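# Le plateau-repas, un objet de service

*Arts de la table et collectivités*

Le plateau de service compte parmi les objets les moins commentés de la restauration collective. Il figure pourtant dans tous les inventaires, au même titre que l'assiette ou le couvert, et son renouvellement engage les établissements pour plusieurs années. La maison Avholm, établie en 1954, lui consacre encore une part importante de son catalogue, dans des teintes claires dont le vert pâle demeure la plus demandée.

Le choix de la couleur relève d'abord de l'usage. Sur un fond clair et mat, le couvert se repère sans effort et les traces laissées par le repas précédent apparaissent au premier contrôle. Les responsables de salle de la résidence Trurum ont ainsi retiré en avril leurs anciens plateaux bruns, dont la surface sombre compliquait l'inspection à la sortie du lavage.
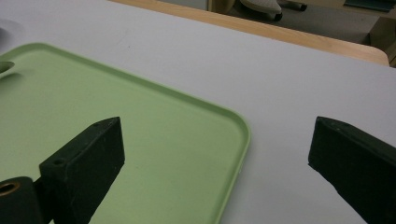

La question du rebord est plus discutée. Trop haut, il gêne la prise du couvert et retient l'eau lors du séchage ; trop bas, il laisse glisser la vaisselle pendant le transport. La plupart des fabricants s'en tiennent désormais à un relief discret, assorti d'angles arrondis qui facilitent l'essuyage. Kevska propose une variante à fond granité, appréciée dans les services où les plateaux circulent sur chariot, mais dont le nettoyage demande davantage de soin.

## Composer le service

La disposition des pièces obéit à des habitudes propres à chaque établissement. Certains posent l'ensemble du repas sur le plateau. D'autres réservent celui-ci au couvert et au pain, et servent le bol à part, sur son assiette, de manière à pouvoir le rapprocher du convive. Cette seconde formule exige une table plus large, mais elle libère le plateau et limite les débordements lorsque le potage est servi à ras bord.

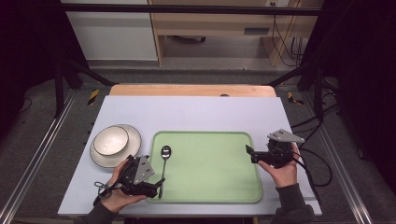 *Bol blanc sur assiette, plateau vert pâle et cuillère en métal.*

Le bol et l'assiette sont généralement choisis dans la même série. Le blanc s'accorde avec tous les plateaux du marché et permet de remplacer une pièce ébréchée sans rompre l'unité de la table. Un filet sombre sur le bord, motif ancien de la vaisselle de collectivité, souligne le contour de chaque pièce ; il aide les personnes dont la vue a baissé à distinguer le bol de l'assiette qui le porte.

Le couvert appelle d'autres précautions. La cuillère se pose à plat, le manche tourné vers le convive, du côté de la main qui s'en servira. Au rangement, elle est retirée la première, avant que les plateaux ne soient empilés.
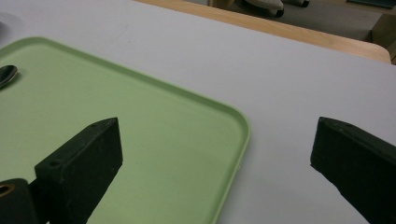 **La rédaction**

L'entretien conditionne enfin la durée de vie du matériel. La société Vass, qui assure le lavage pour plusieurs cantines, traite 4000 plateaux par jour et recommande de constituer des piles égales, rebord contre rebord, une fois le séchage achevé. Les rayures superficielles sont tolérées. Une fissure au niveau d'un angle entraîne en revanche le retrait immédiat de la pièce.

Pour un établissement servant 300 repas, il est d'usage de prévoir 2 jeux complets de plateaux, afin que le second service ne dépende pas du retour du premier. Les commandes de réassort se font par teinte et par format ; la référence moulée sous le fond doit être relevée avant tout envoi du bon de commande.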